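Open afternoon at the Cluddale workrooms

Posted in: Visits

Cluddale opens its doors one Thursday in January, and this year I went along with Lwazi Hlongwane from our sewing group. Doors were at 3 and we were let in five minutes early. Entry is free but you sign in at the desk.

The ground floor is offices. Upstairs there is a cutting room, a small shop corner and a bedroom. We spent most of our time in the bedroom, where soft toys and a white plastic basket were out on the bed. Tea was in the corridor, 39 steps up from the street with no lift, so bear that in mind.

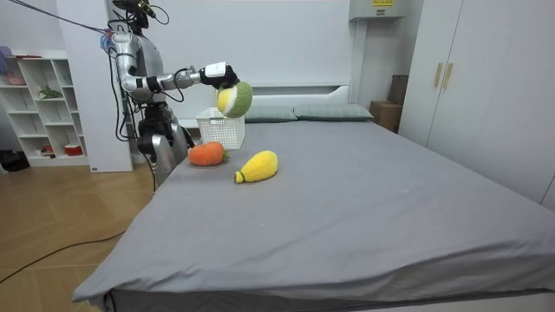
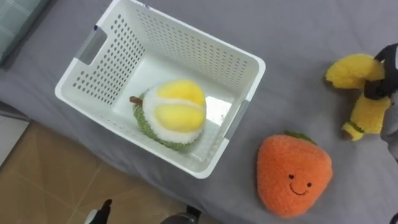
I have been looking for toy storage for my sister's house in Flullside for months. Her two boys own far more soft toys than shelves, and the canvas tubs she bought from Plutport sag as soon as they are half full. A rigid basket with holes in the sides, like the white one on the grey bed, would suit her better: it is low enough to put on a mattress and you can see straight in from above. I would want a lid for the dust, though. Lwazi preferred a drawstring bag and we did not agree on it all the way home.

The next open afternoon is in May. Bus 9 stops outside and the car park on Hnatiuk Road is free after lunch.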